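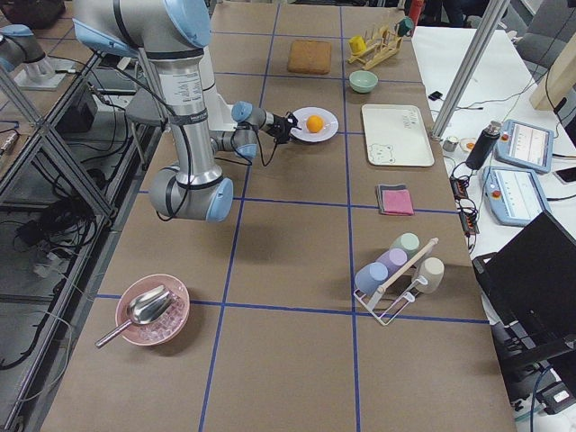 What does the Stiltham tracker do?
It follows public inquiries, commissions and committee hearings, and sends you a short summary whenever a report, transcript or written submission is released.

Stiltham Inquiry Tracker
Made by Fosis
Plans: Reader, Office

Government reports tend to be long and are often released with little notice. Some come out with blacked-out sections and are released again later with fewer of them. Stiltham keeps each version side by side, so you can see which paragraphs were withheld the first time and which have since been opened up. The original file stays attached to every summary.

What you get
Release alerts by email or text message
Plain-language summaries, with page references back to the source
Version comparison for redacted documents
A calendar of hearings, tabling dates and submission deadlines
Full-text search across every document in your plan
Export to PDF or spreadsheet

How summaries are written
Each summary is drafted by one editor and checked by a second against the source. We don't offer opinion or predict findings. Where a report names a person, the summary repeats the wording of the report and gives the page. Corrections are marked at the top of the entry and stay there.

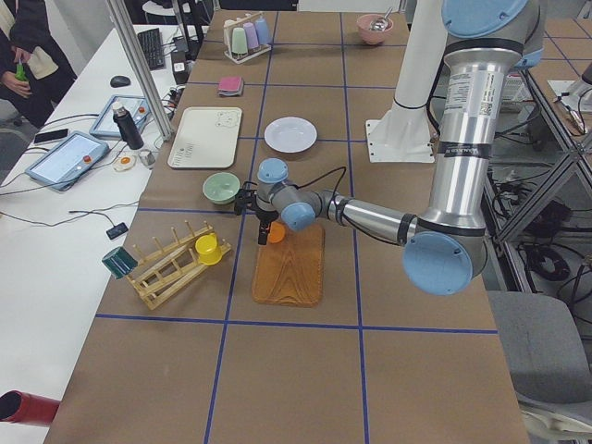
Robot arm over a cutting board, taped work table.

Plans
The Reader plan covers 4 inquiries at a time. You can swap one for another whenever you like, and your saved notes stay in your account. It suits students, local reporters and anyone following a single issue.
The Office plan has no limit on inquiries and includes 30 user logins, shared folders and the Grimalum archive of older commission papers. Extra logins can be added in blocks.
Both plans are billed yearly. You can cancel in the first 2 weeks for a full refund.

Archive coverage
Grimalum holds scanned papers that were only ever published in print. The text has been made searchable, but handwriting in the margins has not. Some older tables did not scan well and are shown as page pictures, which can be enlarged on screen or printed. If a volume is missing, send us the title and the year and we'll check whether a copy can be found.
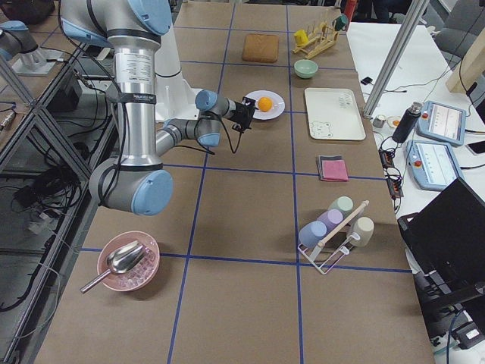

New volumes are added once a month. The next large group, the Figueroa water licensing hearings, is due in July and will be open to Office subscribers first. Reader subscribers can request single volumes from it through the help form.

What you need
Any current web browser. There is nothing to install. Text alerts work with Australian mobile numbers only; email alerts work anywhere.

Common questions
Can I share a summary with someone who doesn't subscribe?
You can forward any summary by email. Comparison pages need a login.
Do you cover court cases?
Only where a court decides whether an inquiry document can be released.
Can I get alerts for one witness?
Set up a saved search with the name and turn on alerts for it.

Page last updated Sun 18 February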